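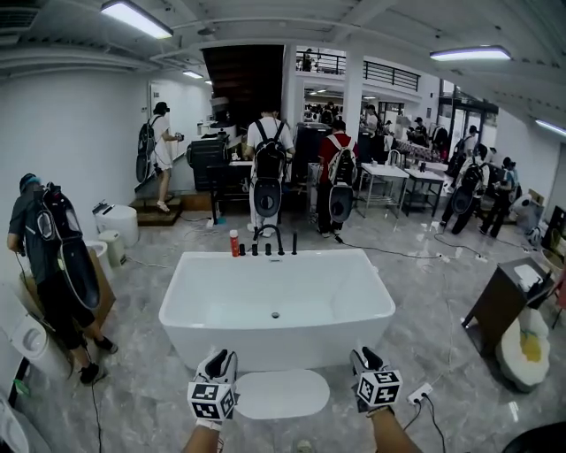
Gloves, backpacks and headsets at work among the bathroom fixtures at Rernier's Forkadlow hall.

RERNIER OPENS ITS EQUIPMENT PLANNING WORKBOOK TO OUTSIDE TEAMS

Kuruc covers the whole purchase, from wearable kits and hand-held grippers down to power strips and spare gloves

FORKADLOW, Monday, December 8, 2025 -- Rernier, which runs a large indoor hall where people record everyday household tasks for robot training, is making its in-house equipment planning workbook available to any team that is getting ready to buy, lease or replace this kind of gear. The workbook is called Kuruc, and it has been the company's own way of building a budget for several buying rounds now. Starting today it can be requested free of charge by universities, small robotics companies, training centers and anyone else who has a room, a list of tasks and a nervous feeling about the first purchase order.

Kuruc has 196 line items. That sounds like a great many, and we will admit that new users tend to scroll through it with a bit of alarm, but most teams will leave plenty of the lines blank. They are there so that a buyer stops for a moment at each one and decides whether it applies. The early pages deal with the things everybody remembers: the backpacks, the head-worn units, the gloves and their wrist markers, the grippers. The later pages deal with what has to be in place for any of it to be used, and those are the pages we have rewritten most often.

In our last full budget, about 40 percent of the money went to items that were not wearable or hand-held equipment at all. It went to tables, cabinets, bathtubs, toilets, sinks and faucets, to cables and power strips, to shelving, to cleaning supplies and to the labor of moving heavy objects across a tiled floor. Our first budget had a single line for all of this, marked "room," and the figure next to it was far too small. We have kept a copy of that first sheet in the workbook as an appendix, and visitors seem to enjoy it more than anything else we show them.

What a buyer fills in

The workbook begins with tasks, and asks for them in plain words. Wiping out a tub, opening a cabinet door, folding a piece of quilted fabric -- each task is entered on its own row, with the kind of hand equipment it calls for and the fixtures and materials it uses up. A team that only plans to work with gloves can skip the gripper section entirely. A team that wants both will find that they are budgeted separately, with separate lines for pads, fingers, straps and markers, so that replacement parts are not buried in the price of the complete unit.

Soft goods have their own page, added this November after a good deal of asking from our own floor staff. Quilted pieces and perforated sheet material get pinched, pulled and handed from one gripper to another all day long, and a supply that looks generous on paper can be gone much sooner than planned. The page asks for a starting quantity, a monthly quantity and a place to store both. It also asks who will do the reordering, and we would gently encourage people not to leave that box empty.

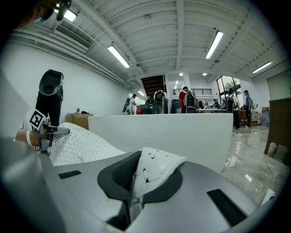 Leasing through Seltau

For teams that would prefer to spread the cost, Rernier has arranged with Seltau, an equipment leasing firm also based in Forkadlow, to accept a finished Kuruc workbook in place of its usual application schedule. Seltau will quote on the whole list or on any part of it. Lease terms start at nine months, and a lease may be extended 2 times before the equipment has to be returned or bought outright. Fixtures that are plumbed in or fastened to a wall are not eligible, but freestanding tubs, tables and loose cabinets are.

Rernier receives no payment from Seltau for workbooks submitted this way. We lease part of our own equipment from them, and we felt it was only right to say so.

Planning visits

Anyone who requests the workbook may also ask for a planning visit to the Forkadlow hall. Visits take place on working days, with recording going on, and last most of a morning. Guests are welcome to bring a draft budget and a floor plan, and a member of our purchasing team will sit down with both. We particularly like to see the floor plan. A good many costs come down to where the outlets are, how far a cable has to run and whether a person wearing a backpack can turn around between a cabinet and a tub. Closed-toe shoes are required, and guests will be asked to step over cables with care.

How to get Kuruc

Requests can be sent through the purchasing page on the Rernier website. Please include the name of your organization, a sentence or two about your tasks and the month you expect to place your first order. The workbook comes as a spreadsheet with a short printed guide, and updates will be sent out whenever our own buying round teaches us something.

About Rernier

Rernier operates an indoor recording hall in Forkadlow, furnished with household fixtures and storage, where people carry out everyday tasks using wearable and hand-held equipment. The company also advises other teams on equipping rooms for similar work.

Media requests: press desk, Rernier, Forkadlow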